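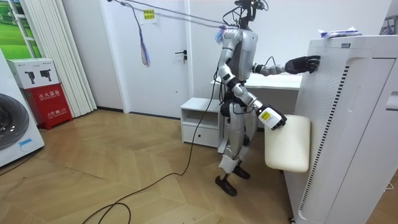

A humanoid at work with a padded cushion in the mock apartment, one hand on the tall white appliance.

Visit to the Helthorpe home robotics lab

Helthorpe opened its test apartment to visitors for one afternoon in August. Our group had 12 people, and Daiane Siqueira showed us through. The apartment has a parquet floor, a washing machine and white blinds, and the robots practice household chores there.

Most of our time went to a fault the lab had in the spring. A humanoid was carrying a cushion across the room when its left ankle joint stopped reporting its position. The controller kept using the last value it had, and on the next step the robot went over sideways. The tether lines took the weight before it reached the floor. The hand stayed closed on the cushion for 44 seconds, until Wiroj Mahawong hit the stop button a second time. The first press had not registered.

Siqueira put the log up on a screen and took us through it. The ankle fault came from a worn connector. The stop button was a separate problem: its receiver had dropped off the network, and there was no warning light for that.

The lab has made 2 changes. A joint that goes silent now halts the robot at once, and the stop button is wired.

Alcides Lacerda from Britar asked whether a halted robot can still fall. Siqueira said yes, and that the tether stays on for all standing work. Falls without a tether are the next thing they plan to study, using padded floor mats in a different room.

The tour ended at 3 with coffee upstairs.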